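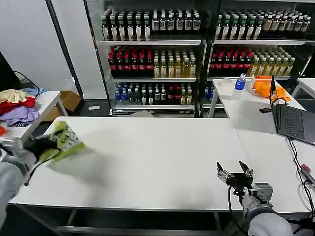
Fig. 1. The two-arm wiping cell, left gripper on the cloth, right gripper open.

Care and Setup of a Two-Arm Cell
Handout 4, Nodard evening course
Notes by Jytte Briem, revised 2026-09-26

Read this before you touch the cell. I will assume you have done so and will be annoyed if you haven't.

The cell is called Nero. The name came with it. It has two arms, a two-finger gripper on each, and a job that any of you could do with your elbow: hold a cloth and wipe a table. People who see it for the first time tend to say it is learning to clean. I would ask you to keep that sentence out of your reports. What it does is follow a path, with a cloth pinched in its fingers, and the path is good or bad depending on how well the cell was set up that morning. Most of what gets written up as clever behavior, and nearly all of what gets written up as stupid behavior, is setup.

1. Before power

Walk the cables first. On both arms a cable runs outside the housing near the gripper, and it needs slack at the wrist in every pose you intend to use. Move each arm by hand through the wiping path with the brakes released and watch the cable, not the fingers. If it goes tight anywhere, stop and reroute. Arnar Kvaran lost an afternoon in August to a connector that was fine in the rest pose and half out of its socket at full reach. The log said "gripper timeout." The log says that for nearly everything.

Then the table. The maker's sheet says the cell tolerates "normal variation in work surface height." I have asked what normal means and have not had an answer. We level it and measure at all four corners, and we write the four numbers down. If someone has leaned on the table, measure again.

Loose items go on the other tables. Tape, phones and laptops do not live inside the reach of either arm, even if you are only putting them down for a second.

2. Fingers

Open both grippers fully and look at the tips from the front. The two tips should lean in by the same amount. Close them slowly on a strip of paper and pull. If the paper slides out from one side, the tips are meeting at a corner and you will see the cloth creep during a pass. Do not fix this by raising the grip force. Everyone does, and it works for an hour.

Check the joints in the fingers for lint. Cloth sheds, the lint packs into the pivots, and the finger closes a little late. Use a dry brush. No oil unless Pieter Mokgethi has told you so in person; oil and lint make a paste that is worse than either. 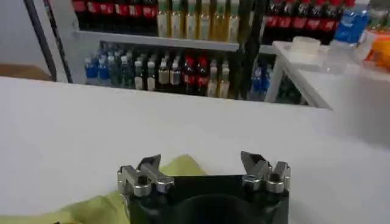

The position the arm reports and the position the fingertips are in are separate facts, and you only get the first one for free. To get the second, bring the open gripper down over the table at low speed and stop at the first contact you can feel with a feeler gauge. Do this at three spots along the wiping path. If the three readings disagree with each other, go back to leveling. If they agree with each other and disagree with the controller, enter the offset, save it, restart, and check that it is still there. On the current software it sometimes isn't. Eyvindur Lauritsen has reported this twice.

3. The cloth

Start with one cloth and stay with it for the whole session. Thickness matters more than you would like. A bunched cloth gives a forgiving grip and an uneven wipe; a folded one wipes better and slips more. I have no firm view on which is right and I distrust anyone who has one after a single day.

Grip it near the middle. Push down by hand beside the gripper and see whether the cloth rolls under the tips. If it does, metal is going to touch the tabletop sooner or later.

4. Counting cycles

We brush the pivots every 400 cycles and replace the finger pads when the paper test fails. Kuvwood, who sold us the pads, recommend a fixed replacement date. They also sell the pads.

Last term's group ran 669 cycles and recorded 17 dropped cloths. Their report blamed the cloth. Sille Thygesen went back through the notes and found that 10 of the drops fell between a table bump and the next leveling. That doesn't prove the table did it, as the notes on the other drops are too thin to say anything. Which is my complaint: if you write "dropped, retried, OK," you have told me nothing. Write the pose, the grip force, the cycle number and what you changed.

5. When it stops

Leave it stopped. Read the message, copy it out in full, and look at the arm before you clear anything. Clearing the fault moves the fingers on this model, and whatever was caught will be somewhere else by the time you look.

Power off at the wall before putting a hand between the tips.

For next time: read the Arnardóttir chapter on repeatability and bring one claim from it that you don't believe, along with the measurement that would settle it. Half a page. Logbooks stay in the room.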